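Brullholm acogerá en noviembre la próxima edición del festival Iller de la canción

La organización del festival Iller de la canción ha confirmado que el pabellón de Brullholm será la sede de la próxima edición, prevista para noviembre. El concurso constará de dos semifinales y una final, las tres con emisión en directo por televisión y por internet.

En total participarán 27 delegaciones. Las semifinales repartirán 20 plazas para la final y las 6 restantes quedan reservadas a las delegaciones con clasificación directa, entre ellas la anfitriona, de modo que solo una candidatura quedará eliminada antes de la última gala. El sorteo de semifinales se celebrará el jueves 24 de junio.

El sistema de votación se modifica respecto a la edición anterior. El jurado y el público mantienen el mismo peso, pero los puntos se publicarán por separado y el desempate se resolverá a favor de la canción con mejor resultado en el voto del público. La ventana de votación permanecerá abierta desde el final de la última actuación – ya no desde la primera – y se cerrará a los quince minutos.
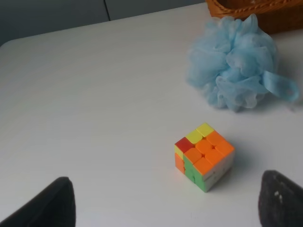

Un cubo de Rubik mezclado sobre una mesa blanca.

La producción técnica se ha adjudicado a Iwasaki, que suministrará la iluminación y las pantallas del escenario. El diseño prevé una plataforma central con acceso por ambos lados y unos 500 puntos de luz controlados por código de tiempo. Los cambios entre actuaciones deberán completarse durante la emisión de los vídeos de presentación, por lo que el reglamento limita el peso y el volumen de los elementos de atrezo de cada delegación.

La señal internacional correrá a cargo de Colon, con sonido estéreo y multicanal. Las voces principales se interpretarán en directo; se admiten coros pregrabados siempre que la delegación lo comunique antes del primer ensayo. Las bases instrumentales se entregarán sin compresión y con una pista de referencia independiente.

Las entradas se pondrán a la venta en dos fases, la primera para las galas completas y la segunda para los ensayos generales con público. Los precios y el plano de localidades se publicarán después del sorteo.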